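Puvix tower rebuild notes

README, last touched December 2, 2025. Written in a hurry, sorry for gaps. Ask Lensa Derese or Milan Prins if something's missing.

What's in here

Notes and part lists for the old desktop towers we take apart and put back together. 20 towers in the batch, all the same black case. Photos and a text file per tower. File names are the shelf tag, then the step.

parts.txt — what came out, what went back
steps.txt — order we did it in
faults.txt — anything odd, plain words please

Before you start

Tower on its side, side panel off, inside facing up. Unplug from the wall, hold the power button for 30 seconds. Processor is out on these, so the socket sits open with its metal bracket up. Don't touch the contacts. Don't lean a sleeve in there either.

Blue means you can move it, mostly. The drive carriers are blue plastic, so is the latch over the drive bay. But so is the long slot on the board and that one does not come off.

Hard disks

3.5-inch, one per carrier, label up. Goes in at an angle first then down into the cage. Keep the blue data cable out of the way or you'll pinch it.

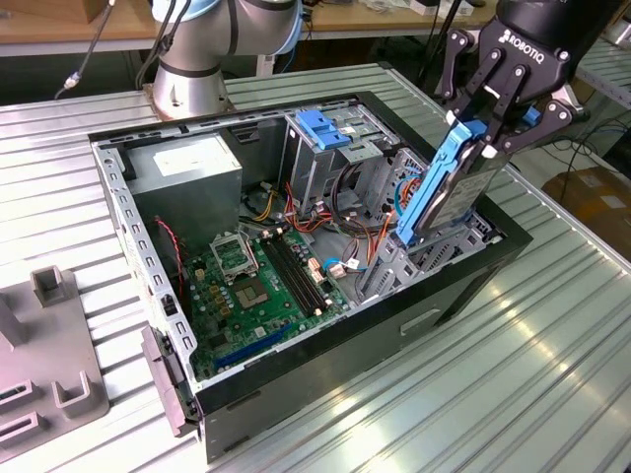

Bernardo Veloso reckons the order is wrong and wants the power leads tucked back before any disk goes near the cage, as he has twice had one caught underneath and had to take the lot out again. Fair point. Changed in steps.txt from tower 2 of the second shelf onwards, the earlier ones are left as they were written.

Cables

The messy bit. Red, orange, yellow and black, all running from the power supply across the middle. We don't cut ties unless they're already broken. Write down where each plug was before you pull it, even the obvious ones. The thin red and black fan lead runs down the side of the board, easy to forget, see faults.txt for how often we forgot it. 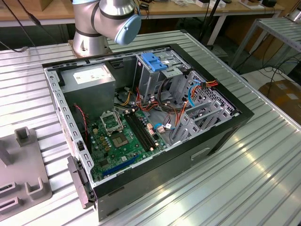

Known problems

— Shelf tags were redone in November. Old tags still in some of the text files, Fatos has the list that matches them up.
— "Cage" and "bay" used for the same thing in places. Will fix.
— Memory slots: parts.txt says which sticks came out but not always wich slot. If it's blank we didn't note it.
— Screws not recorded at all. They go in the tin marked Gustholm.
— Two towers have no faults entry. Means not checked, don't read it as no faults.

Using the notes

Fine to copy and share, keep this file with them. Corrections to Costel Popescu, one tower per message, tag in the subject line.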